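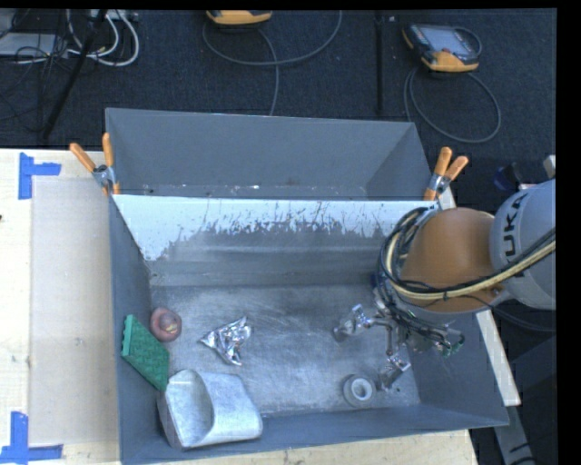

Home Lists Archive Threads Members Help

Search this list All messages Subject only Go

Re: [bin-picking] how many tries before it's worth training?

Hi all,

Answering this one on the list because I've now had the same question three times off it, and I'd like to be wrong in front of everybody at once.

> We're setting up to collect grasps at Indton with a single arm and a
> bin, and the plan is to have it grab at random until we've got enough
> to train on. My questions:
>
> 1. How many attempts before a first model is worth the bother?
> 2. Do the objects matter much, or can we use a box of identical
> blocks to start?
> 3. Do you keep the failures? Ours are nearly all failures and the
> disk is filling up.
> 4. Can it run overnight without a person there?
>
> Sorry if this is all in the archive. The search box and I are not on
> speaking terms.

It's partly in the archive, under a subject line about parking at the Hanomton meet-up, so you're forgiven.

1. How many. We trained our first model on 700 attempts and it had learned to go for the middle of the bin. That was all it had learned. It would go for the middle of the bin if you put everything in the corners. Another 400 with the items spread out properly did more for us than the whole first lot, and I'd happily give the first lot away if anyone wants a very expensive way of finding the centre of a rectangle. So my answer is to train early, expect rubbish, and look at what kind of rubbish it is. The number you end up needing depends on how dull your bin is.

2. Objects. Please don't use identical blocks. We did, for a month, and the model was superb at blocks. Then a colleague dropped a roll of tape in and the arm behaved as if it had seen a ghost. What you want is a small pile of things that disagree with each other. A metal scoop is good value: it has a hollow side and a rounded side, and it's a different problem depending on how it lands. Crumpled foil is a pest and you should have some in there from day one. It's shiny, it has no two sides the same, and if you squash it you've got a new object, so it's the cheapest variety you'll ever buy. A tape roll can be taken by the rim or through the hole, and you'll find out which your gripper prefers long before you've decided which you'd prefer.

Keep the number in the bin low while you're sorting out the labels. We went to 13 items too soon and spent our afternoons arguing over whether picking up two things at once was a success. (We settled on yes for the grasp and no for the count, and stored both. I recommend storing both of anything you're arguing about.)

3. Failures. Keep them. Keep all of them. A bin full of successes teaches the thing that the world is a generous place. I know the disk is filling up. Drop the frame rate, throw out the bit where the arm is travelling home, compress the depth, do whatever you must, but hold on to the before picture, the commanded pose and the result for every single attempt. We deleted our early misses to make room and have since collected them again, by hand more or less, at a rate I'd be embarrassed to put in a paper.

The misses I'd split out are the ones where the fingers closed on the right thing and it slipped, as against the ones where they closed on air. We had them both down as "0" for ages. They want different fixes, and once you've mixed them there's no getting them apart without watching the lot. I have watched the lot. I can't say it improved me as a person.

4. Overnight. Yes, in theory. In practice:

- Clamp the bins. Clamp them to each other if you're running two side by side and moving items from one to the other. Ours walked a little with every bump, and by 2 a.m. the calibration was describing a bin that used to be there. Two spring clamps fixed what I'd been trying to fix in software.

- Tape marks on the table so you can put things back where they were after somebody leans on it.

- Set a limit on misses in a row. Ours stops at nine. Before that, it once spent a whole night reaching for the same corner, which had nothing in it but a reflection. Worn metal floors throw up a sheen that looks very much like an object to a young and hopeful network.

- Give the cables more slack than you think, then watch the wrist turn through its full range with your own eyes before you go home.

- Log the lighting, or at least log the time. We had a model that was much better after lunch.

As for software, we use Skuludent for the logging and it's fine. It has opinions about file names. The labelling screen we got from the Sisodia lot, and it's faster than ours was, mostly through having fewer buttons. I can post the config for both if there's interest, though I'd want to take the swearing out of the comments first.

One thing I'd like to ask back: has anybody had luck with reshuffling the bin automatically? At present our arm gives the pile a stir every so often, and everything slowly migrates to the walls, where it can't get a finger behind it. I've tried a bigger stir. It migrates faster.

Cheers from the bench

--
Reply to list Previous in thread Next in thread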